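11 November 2019

Gripper dropout, second go at it. Same fault as the first batch: the right-hand gripper's tracking jumps partway through a towel pickup, then snaps back as if it had never left. On the plot it looks like the thing teleported 40 mm sideways. Lovely.

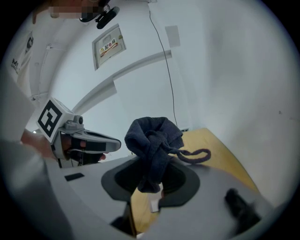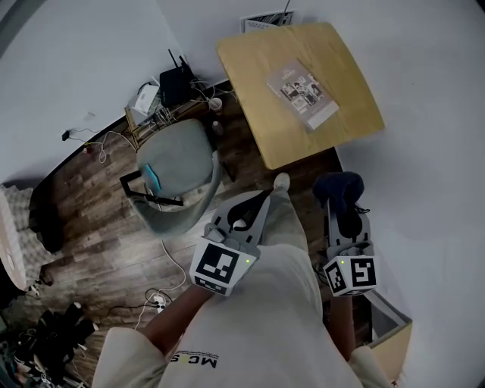 Handhelds and the navy towel, Pindside setup.

Tyson Leclerc reckons it's the marker cubes getting hidden whenever the wrist rolls over, and I was all for that until I went through the logs (632 lines of them, my eyes!). The jump shows up in takes where both cubes were in plain view the whole way -- so there goes that theory. My money's on the clocks. The two units drift apart and by the end of a long take they're almost 77 ms out, then the Catau script tries to fix it all in one gulp.

Worse, we'd already replayed one of the bad takes on the arm. It lurched, I hit the stop, no harm done except to my nerves. No more replays until the jump check is in, please, and keep the speed cap on even after that.

Still to do: resync between takes, ask Hostadine about the firmware, relabel the bad batch.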